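Folding a dress shirt on a bed without setting a crease down the placket

refugio_v
Shirts stored flat come out with a hard line 8 mm off the placket. I fold on the bed, no board. Current layout:

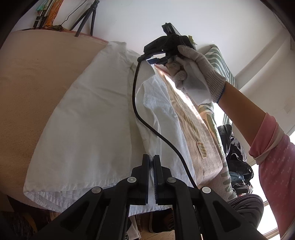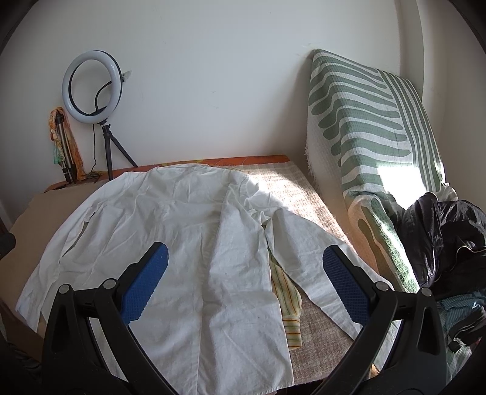
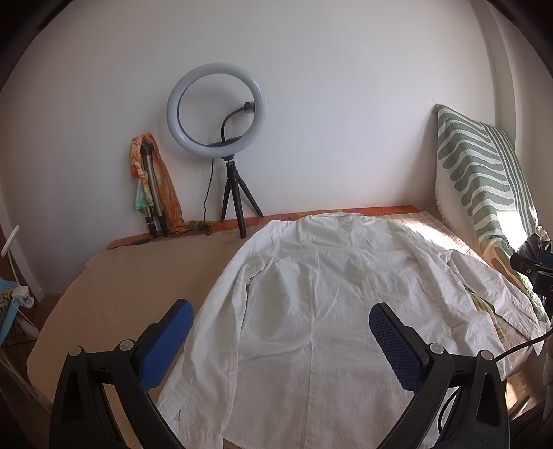

Shelf depth is 30 cm, so the folded width has to stay under that. I bring each side in by a third, then lay the sleeve back along the fold. In the last picture the shirt is face-down with the collar toward the wall, and there is already a vertical fold down the center of the back. Does that line matter if the front is flat?

jpascual
It matters. Both layers take the pressure. Smooth from the yoke to the hem before the first fold.

Totosik
Disagree. Under a stack of 12 the back evens out. The placket is the problem. Button the top, third and last buttons, then turn it over.

jpascual
Not with cotton poplin. Mine held a back crease from February until I ironed it.

kkiss
A mattress gives under your hands. Use a table, or put a 300 gsm card under the back and fold around it.

refugio_v
No table long enough. Will try the card.

Totosik
Take the card out before stacking.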